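How to Sort Out a Drawer Full of Power Strips

14 Nov 2023

If your house is anything like ours in Skollthorpe, you have a drawer where extension leads go to knot themselves together. Mine hadn't been emptied since we moved in, so last week I finally put the kettle on and got stuck in.
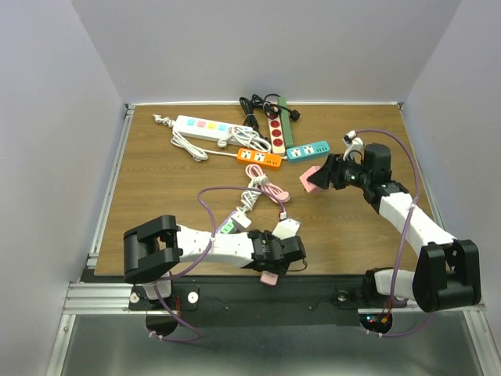
Five power strips and their tangled cables.

First of all, clear yourself a proper table and tip the lot out. Make sure everything is unplugged, and please don't tug! Find a plug, any plug, and follow its cable back with your fingers, easing the loops apart as you go. A bright cable like the pink one is a lovely place to start - your eye can follow it through all that white and black.

Once a strip is free, look along the whole length of its cable. Anything cracked, scorched or loose at the plug goes to the recycling centre, however fond of it you are.

Now coil each cable in big, easy loops, as wide as your hand and never tight around the strip itself. I fasten mine with the soft fabric ties from Willwood (12 in a packet), then write the room on a paper label.

Pop them back side by side, with the plugs all facing you. I go through ours again every August, and it takes me 11 minutes and one biscuit.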